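About Fastemley

Fastemley is a uniform and workwear supplier in Ballarat, Victoria. We sell plain and decorated garments to schools, sporting clubs, cafes and trades businesses across the Central Highlands. We also run the second-hand uniform rack for two local primary schools.

The business was started by Waltraud Kuster, who had been sewing netball skirts in her garage and ran out of room. Her first shop was half of a former shoe repairer's. Adjoa Annan joined as a machinist and bought in as a partner when Waltraud cut back her hours. Adjoa now runs the business day to day. Waltraud still does the measuring at the start of the school year and handles anything with pleats.

Erhan Kırmızıgül looks after orders and deliveries. If you ring before 10 am he is usually out in the van, so leave a message and he will call back. Nelli Pitkänen does the embroidery set-up and keeps the logo files. We hold 1632 of them, going back to clubs that have since merged or folded -- if yours has gone missing, it is worth asking her.

We keep our own range under the Riltine name. It covers polos, tees, aprons and drill trousers in children's and adult sizes. Hi-vis and wet weather gear is bought in.
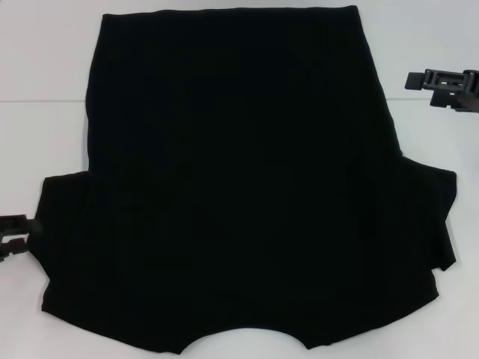
Minimum orders are four garments for embroidery. There is no minimum for plain stock, and a fair share of what we sell goes out with nothing on it at all. Cafes in particular tend to want a black short-sleeved tee with no logo or print, round at the neck and straight at the hem, and are happy to put their name on the apron. Plain stock can usually be collected the same day. Allow longer for decorated orders in January, when the school work takes up most of the machines.

Alterations are done on site. We take up hems, replace zips and move name badges, including on garments bought elsewhere. Please wash them first.

The shop is open weekdays from 9 am to 5 pm, with parking at the rear off the lane. School and club accounts can be set up at the counter or by phone.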